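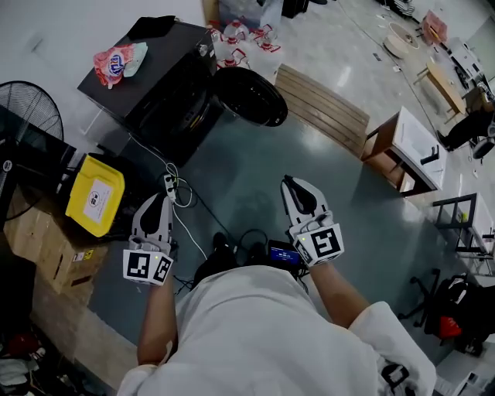 1/ Zirken's retirement: what we know so far

Grallix Stud confirmed on Friday that Zirken has been retired from covering duties. He is 19 and stays at the farm. I have had a lot of messages asking what this means for mares already booked, so I will put it all in one thread.

2/ The stud's statement gives declining fertility as the reason. He covered a small book last spring and fewer of those mares scanned in foal than the farm wanted. They tried him again this year with a reduced book and stopped in May.

3/ He is otherwise well. Wiebke Baumgart, who manages the stallion yard, told me he is sound, eating up and turned out every day in the same paddock he has had since he arrived. There is no plan to move him.

4/ Mares booked but not yet covered: owners have been offered a free switch to Henao, who stands at the same farm, or their booking fee back. Both offers are in the letter that went out with the announcement. If you board your mare elsewhere, check that the letter came to you and not to the boarding yard.

5/ Mares already covered and scanned in foal: nothing changes. The live foal terms still apply. If the mare loses the foal, the return will be to Henao, as there is no return to Zirken available.

6/ A quick look back for those who only know him as a sire. He won 3 races from 11 starts, all on turf, all over a mile and a half or further. He was unplaced in both runs at two and did not win until the summer of his three-year-old season.

7/ His best day was the staying handicap at four, when he carried top weight and got home by a neck on soft ground. He made most of the running, was headed two furlongs out and came back again. He was beaten next time on quick ground and never ran on it again.

8/ He went to stud with very little fuss. The first fee was low and the first crop was small. Most of the early mares belonged to the farm or to people who had shares in him as a racehorse.

9/ Zoria came from that first crop. She was the one who changed things. She stayed well, won at three and four, and people who had written him off as a jumps sire started sending flat mares. His fee went up twice in the following seasons.

10/ He never had a top-class colt. His fillies were better, and several of them are now broodmares in their own right. I expect he will be remembered as a broodmare sire more than anything else, although it is early to say. The oldest of those mares' foals have only just started running.

11/ His stock generally need time. Halima Mwakalinga has trained 9 of them and told me she doesn't ask them for much before midsummer of their second season. She says they grow late, eat everything and get fed up if they are galloped too often at home.

12/ She still has two of them in the yard. One is a three-year-old filly out of a half-sister to Zoria, placed last time over a mile and a quarter. She wants a longer trip and will probably get it next month if the ground stays easy.

13/ On Henao, as several of you asked. He is a younger horse by a different line, so most mares that suited Zirken on paper will need looking at again. He was faster, best at a mile, and he is a smaller horse. His oldest runners are three.

14/ If you have a big, slow-maturing mare he may suit her better than Zirken would have done. If you were using Zirken to get stamina into a quick family, I would take the refund and look elsewhere. There are still a few staying stallions with room, but it is late in the season and you will need to ring round now.

15/ The last Zirken foals are due next spring. The farm has up to 11 mares in foal to him, counting boarders. Wiebke says they plan to keep any fillies they own and sell the colts as yearlings.

16/ Visiting: the farm will let people who have bred from him come and see him by appointment. Mornings only, as he goes out straight after lunch and does not like being caught early. Phone the office and don't just turn up at the gate.

17/ Correction to post 9: his fee went up twice, but the second rise was after Zoria's half-sister won, so it wasn't all down to her. Thanks to the two people who pointed that out.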